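Workshop Tips for Bin-Picking Teams

These tips come from the Skerkham robotics club's own bench. Most are cheap fixes for small problems that used to eat a whole evening. They were first written for new members and have been tidied up for other school and college teams working toward the Rudd picking contest.

Clamp the bin before anything else

A bin that slides half an inch will ruin a run, and you may blame the code for an hour before you notice. Use a bar clamp on the rim and put it on a side the arm does not need to cross. Check that the handle sits outside the path of the wrist. If the bin walls flare outward, set the jaw pads as flat as you can get them and push on the opposite corner by hand. Tighten again if it moves.

Check the clamp at the start of every session. Plastic gives a little over time.

Mark positions with tape

Painter's tape peels off wood without leaving much behind. Put down an L at a corner, or a T where two edges meet, and line things up to the same edge of the tape each time. Agree as a team whether you use the inside or the outside edge. We lost most of an evening in July to that one.

Replace tape when it starts to curl. Press the new piece down next to the old one first, then pull the old one up, so the mark is never lost.

Tie the cables with the arm bent

If you tie a cable bundle while the arm is straight, it will pull tight the first time the wrist turns. Move the arm by hand control to its most awkward pose, leave a loop, and then tie. Air hose can run with the cables, but give it a wide curve so it does not kink. Put ties at regular intervals, snug but loose enough that the hose keeps its round shape.

After tying, run the wrist slowly through its full range with one person at the stop button. Watch the loop and look for any place it can catch on the bin rim.

Clear tape is fine for holding a bundle in place while you try things out. Check it often and swap it for a proper strap before contest day.

Choose objects that are different from each other

The Edstead kit list has the usual boxes and cans, and teams get good at those quickly. Add things from home and from the tool drawer. A good practice set has something soft, something clear, something hard with square corners, and something that rolls.

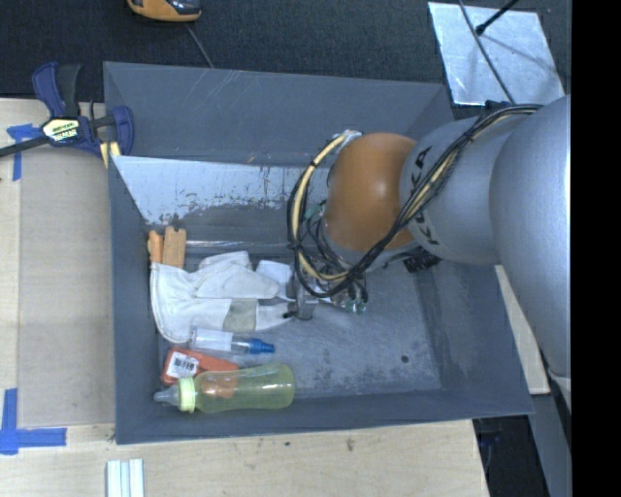

Practice bin with a work glove, blocks, a small bottle, a package and a baby bottle.

Soft items: A fabric glove never lands the same way twice. Try for the thickest fold you can reach and lift slowly. If the fingers drag, raise the lift height before you change the grip.

Clear items: Clear plastic is hard for most depth cameras. Move your lights before you change your settings. A lamp from the side often helps more than a brighter one overhead. A label gives the camera something to find, so practice with labels on first and then take them off.

Overlapping items: Start with everything spread out. Once that works, push the objects against one wall so that they lie over each other. Pick the top item first, even if another one scores more.

Items against a wall: Leave a finger's width when you can. When you can't, come in at an angle and keep the speed down.

Wash anything that once held food or milk, and let it dry before it goes in the bin. Drips make the floor slick and the next pick will not be a fair test.

Keep a plain log

Use a paper notebook at the bench and copy it to the shared sheet later. Write the object, the grip used, and whether it was lifted, dropped or missed. Do 20 picks of one object before you change anything. If you change two things at once, you will not know which one helped.

Our log for the Gilitz gripper reached 888 picks before the first rubber pad wore through. Now we look at the pads every session and keep a spare set in a labeled bag. Nearly 1,000 is too long to wait.

Look after the bin

Scratches and scuffs are normal. Chips in a coating are worth a look, mostly for loose flakes that can stick to a pad. Wipe the floor of the bin with a damp cloth and dry it. Skip the spray cleaners, which can leave a film on the pads.

Tidy the rest of the table too. Tools set down near the bin get bumped, and a thin cable across the work area will sooner or later be pulled. Route it behind the bin or tape it flat.

End of session

Allow 30 minutes. Park the arm away from the bin, shut off the air, and let the pressure out of the line before you touch the fittings. Put the objects back in their box and tick them off the list. Leave the clamp on and the tape down. Write the last line in the log with the name of the program you used, and charge the tablet.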